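衣架该退到第二位

家里的衣服是挂起来好,还是叠起来好,这个问题被讨论过很多遍,多数人的答案是能挂就挂。收纳类的文章这么写,卖衣柜的这么说,新装修的房子也照着这个想法做柜子:一整面墙打通,上下两根挂衣杆,抽屉只留两三个,放内衣和袜子。

我的看法相反。普通人家里的衣服,大部分应该叠,挂只留给少数几类。短袖衫尤其不该挂。

先说我自己的情况,免得有人觉得我是凭空发议论。去年换房子,新家的衣柜是按“能挂就挂”的思路定做的,厂家叫Buvon,柜体连安装花了3537元。设计图上主卧那一组几乎全是挂衣区,我当时没有提意见,觉得省事,洗完晾干,连衣架一起拿进来往杆上一挂,叠衣服这道工序就没有了。为了配这个柜子,我又买了80个细铁丝衣架,牌子是Sirkau,网上下单,两天到货。

用了一年,柜子满了,衣服并没有多买多少。今年一月我把衣柜全部清空,重新归置了一遍,花了三个晚上。下面的意见都是从这件事里来的。

第一,挂衣服占地方。一件短袖衫叠好以后放在抽屉里,竖着排,厚度也就两指。挂起来,算上衣架和左右留的空隙,占的横向宽度跟叠起来差不多,可是它的上下占了七十多厘米,前后占了一整个柜深。下面那一截空着,不放东西浪费,放东西又会顶着衣摆,把衣摆压出一道横褶。很多人说挂起来一目了然,这话在衣服少的时候成立。杆上挤满以后,能看到的只有一排肩膀,白的、灰的、蓝的,要找某一件还是得一件一件往外扒。竖着排的抽屉拉开来,每一件都露出一条边,反而好找。

第二,针织的衣服不适合长时间挂。短袖衫多半是针织棉,有弹性,洗过几次以后领口和肩部都会松。细衣架的受力点就在肩头那两处,时间长了会顶出两个小鼓包,穿在身上很明显,熨也不容易熨平。宽肩的木衣架好一些,可是木衣架一个的厚度抵得上三四个铁丝的,一根杆挂不了多少。为了短袖衫去买宽肩衣架,再为宽肩衣架多打一组柜子,这笔账我算不过来。毛衣更不用说,挂一个冬天,衣长能多出一截,袖子也跟着变长。

第三点说的人比较少,就是往衣架上套衣服这个动作本身并不省事。大家默认叠衣服麻烦、挂衣服轻松,我以前也这么认为。真要一件一件算时间,差别很小,有时候挂反而更慢。一件从洗衣篮里拿出来的短袖衫是一团,前后不分,袖子有时还翻在里面。要挂它,得先找到领口,再找下摆,从下摆把衣架伸进去,一边肩膀套好,换手,再套另一边,最后把挂钩从领口里引出来,扯正。图省事的人直接从领口往里塞,领口就是这样撑大的。衣服上再有个挂绳、系带或者吊环,钩子很容易跟它缠在一起,得停下来解。

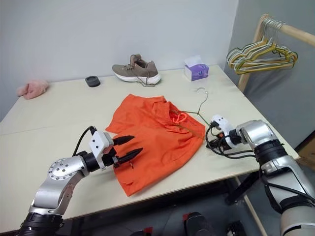 揉成一团的橙色短袖衫和搭在上面的细铁丝衣架,领口附近的小环缠着衣架。

叠的话,同样的一件衣服摊平,两边往里折,再对折两次,就可以放下了。动作固定,手熟了以后不用看。领口朝哪边、挂绳在什么位置,都不影响。我试过把同一批洗好的衣服一半挂、一半叠,叠的那一半先做完。当然这里面有我个人习惯的因素,换一个从来不叠衣服的人来做,结果可能倒过来,但至少说明“挂比叠快”这句话没有那么理所当然。

叠衣服需要一块平整的地方,这一点常常被忽略。很多人觉得叠衣服累,是因为在床上叠。床太矮,要弯着腰,床面又软,衣服压不平,叠出来歪歪扭扭,过两天就散了。我现在固定在一张浅色的桌子上做,桌面高度到胯骨,站着叠,胳膊不用抬。桌子靠墙,平时上面放别的东西,叠衣服的时候往墙边推一推,腾出比一件上衣稍大的地方就够了。家里没有合适的桌子,餐桌擦干净也行,熨衣板太窄,不推荐。

有人会拿晾衣服来反驳:既然晾的时候已经在衣架上了,收进来直接挂,不就省掉了一道工序?这个说法我接受一半。衬衫确实可以这么办,晾的时候扣好领口第一颗扣子,干了原样拿进柜子,很方便。短袖衫的问题在于,湿的时候是最重的,也是最容易变形的,本来就不该用细衣架去晾。我现在短袖衫都是对折搭在横杆上晾,腋下那条线卡在杆子上,干了以后中间会有一道浅印,叠的时候顺着折进去,穿上身基本看不出来。这样一来,晾和挂之间那点方便也就不存在了。

还有人说叠起来会有折痕。会有,但要看是什么料子。棉的短袖衫穿上十几分钟,体温一烘,折痕就淡了。家里穿的、运动穿的,更没有必要计较这个。真正怕折痕的是衬衫、西装外套、有裤线的长裤、真丝和薄麻的裙子,这些应该挂,我从来没有主张把它们也叠起来。大衣和羽绒服要挂,因为叠起来太厚,抽屉放不下。除此之外,短袖衫、卫衣、毛衣、牛仔裤、睡衣、运动裤,全部可以叠。各家自己数一数就知道,后面这一类通常比前面那一类多得多。

那次整理,我一共从柜子里拿出来286件衣服,包括两个孩子的。按上面的标准分完,需要挂的不到三成。主卧的挂衣杆拆掉了下面一根,换成抽屉。Buvon的抽屉要重新量尺寸定做,报价高,工期也长,我就在Anomard买了现成的抽屉箱,三层的,连运费553元,推进去左右各剩一点缝,不影响用。换完以后柜子空出来将近一半,换季的被子终于有地方放。多出来的铁丝衣架留了二十几个,其余的送给了楼下的干洗店,他们本来就要用。

对打柜子的人,我的建议是先数衣服,再画图。很多人是反着来的,图纸定了,柜子装好了,再想办法把衣服往里塞。定制厂家喜欢推挂衣区,我猜跟做法有关,挂衣区只要一根杆,两块侧板,抽屉要滑轨、要面板、要安装调试,成本高,售后也多。这是我的推测,没有问过他们。我只知道自己家的那份报价单上,每增加一个抽屉都要另外加钱,挂衣杆是含在里面的。对着这样一份单子,一般人当然会选挂衣杆。可是柜子要用十几年,省下的是几个抽屉的钱,搭进去的是每天找衣服、每周挂衣服的时间,还有一批肩膀变了形的短袖衫。

租房的人不用动柜子。挂衣杆下面那截空当,放两个带盖的布箱或者塑料箱,高度不要超过衣摆,就可以分出来一部分叠的衣服。我以前住Sutherland公寓那几年就是这么过的,衣柜只有一米宽,两个人的衣服也放下了。那时候没有钱买很多衣架,大多数衣服只能叠,回头看,那个柜子反倒比新家这个好用。

叠法我不打算多讲,网上的教程够多了,有的要折六七下,叠成能站住的小方块,看着漂亮,坚持不了一个月。我用的就是上面说的那种,两边往里折,再对折两次,不求每件一样大,放进抽屉能立住就行。抽屉不要塞满,留一个拳头的空,拿一件出来别的不会跟着倒。孩子的衣服小,可以少折一次。大的那个七岁,现在自己叠,叠得不平,我也不去重叠,反正第二天就要穿。

最后说一下铁丝衣架。我并不是说它没用,它薄、轻、便宜,挂衬衫很合适,挂背心、裙子也可以。它的问题是太便宜,一买就是一大把,有了这么多衣架,就会觉得什么都应该挂上去。如果现在家里的挂衣杆已经推不动了,可以先把短袖衫全部取下来,叠好,随便找个箱子放着,过两个星期再看柜子里还缺不缺地方。这件事一个晚上能做完,不用花钱。

2021年2月2日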